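Filed under: Grant Reports, Access to Justice

Second progress report to the Trullex Fund: the Gurkanura record-sealing project
Nov 27, 2022
By Marjorie Clegg

When we wrote to you in the spring we had a plan, a phone line and a stack of blank petition forms. Now we have filed petitions! As of this week the project has taken on 96 clients and put 196 petitions in front of the court (many people have more than one old case, and each case needs its own petition). I've been doing this kind of work for a long time and I can't remember a year that I enjoyed more.

Your grant pays for an attorney, a paralegal and the clinic nights at our Ventura Street office. It also covers the court filing fees for anyone who doesn't qualify for a waiver, and the fingerprint background checks we order at the start of each file. Those checks are the unglamorous heart of the thing. A client will tell us about an arrest for shoplifting when they were nineteen, and the report comes back with that arrest, a traffic matter they had forgotten, and sometimes a case that was dismissed but still shows as open. We can't draft a petition until we know what the state thinks it knows. 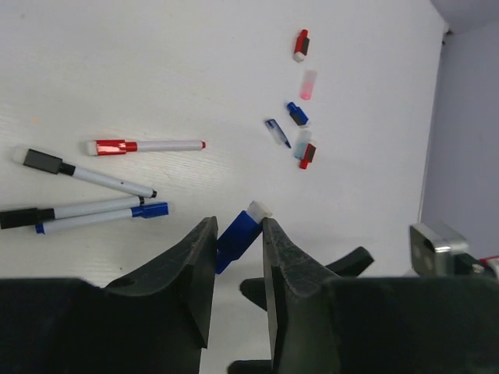 What we did this period

Most of our time went into three jobs: intake, drafting and hearings.

Intake moved from paper to Colix in the first month. I was the one dragging my feet, and I was wrong. With the paper forms, we were copying each case number by hand at least four times, and a single wrong digit could send a petition back from the clerk's window. Now the number goes in once and gets pulled into the petition, the cover sheet, the proposed order and the notice to the prosecutor. Rejected filings have dropped to almost nothing since the switch, and the paralegal no longer spends her Friday afternoons on corrections.

Drafting has sped up too. We wrote a set of plain-language questions for the personal statement that goes with each petition, and clients take them home before their second appointment. The old version asked for "evidence of rehabilitation," and people froze. The new one asks what a normal week looks like, who depends on them, and what they would apply for if the record were sealed. The answers are wonderful. One man wrote two pages on the youth baseball league that turned him down as a coach, and the judge read part of it out loud at the hearing.

Hearings are where we've learned the most. The court set aside a regular morning slot for sealing petitions starting in late summer, which means our clients no longer sit through the full criminal calendar waiting to be called. It also means a client can tell an employer in advance that they need one morning off. We had two petitions opposed this period. One was granted after argument. The other was continued so we could get proof that restitution had been paid in full, and we expect to be back on it shortly.

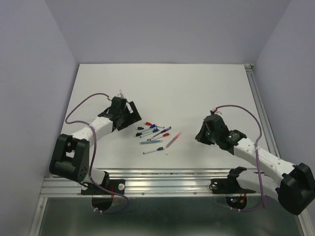 That continued case taught us to ask about restitution at the very first meeting. Payment records from ten or fifteen years ago can be hard to find, especially where the debt passed from the court to a collections office and then to another one. We now send a records request the same day the file is opened. If the balance turns out to be zero, we have the letter ready. If something is still owed, the client knows before they have pinned their hopes on a hearing date, and we can talk about a payment plan or a request to reduce it.

What has been slower than we hoped

Out-of-county cases. We budgeted as if nearly everyone's record would be local, and it isn't so. People move for work or family and leave a case behind them two counties over, where the forms are slightly different and the clerk wants originals by mail. We've filed in those counties anyway, but each one takes far more staff time than a local petition. We'd like to talk with you about shifting part of the travel line into postage and certified copies, where the money is really needed.

Private background check companies are the other sore spot. A sealed record should disappear from the court's public search, and in our files it does, usually within weeks of the signed order. The commercial databases are another story. We've had clients come back to us, order in hand, after a landlord turned up the old case on a report bought online. We've started giving every client a packet with certified copies of the order and a dispute letter they can sign and send. So far the letters are getting answers, though some take a good deal of chasing.

We also lost clinic nights in the fall when the heating at Ventura Street failed. Everyone booked for those evenings was offered a phone appointment, and most took it. The phone sessions went so well for second appointments that we're keeping them as an option. First appointments still go better in person, when there are signatures to get and a pile of old court papers to sort through together.

How clients are finding us

Word of mouth, overwhelmingly. We printed flyers, we spoke at the library and the adult school, and we had a nice mention in the community college newsletter. Then we asked people at intake and the most common answer by far was "my cousin" or "a guy at work." I love that. It says people trust what happened to someone they know. It also worries me a little for the people who have no such cousin, so the next stretch of outreach will go toward the shelters and the reentry housing programs, where we've barely shown our faces.

We sent a draft of this report to the people who refer clients to us and asked what we had left out. 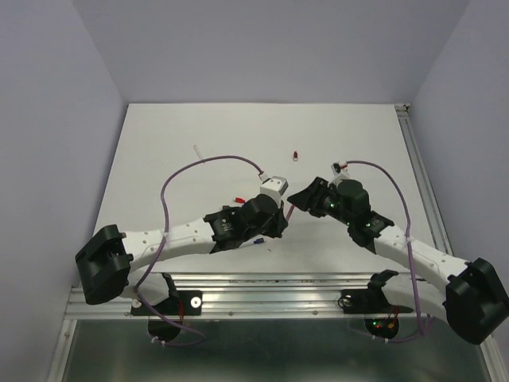 Conall Kavanagh wrote back that we had undersold the occupational license side. He has watched three people at his job center get as far as the licensing application and stop at the question about convictions, and he said "they don't know whether a sealed case means they can check no, and a wrong guess could cost them the license." He would like a one-page handout for each of the common licenses, starting with nursing assistant, barber and security guard.

He's right, and we've begun. The nursing assistant page is drafted and the attorney is checking it against the current board rules. The answer really does differ from one license to the next, and some boards can see sealed records and ask about them directly, so these pages have to be written with care.

Next steps

In December we will hold two extra clinic nights for people already on the waiting list, finish the nursing assistant handout and send you the full budget table with receipts. The request to move the travel money will come in the same envelope. If anyone from Trullex would like to sit in on a hearing morning, please come! They are open court sessions, and I'll save you a seat near the front. Bring a sweater.

Contact the Gurkanura project | © 2022 Gurkanura | Back to top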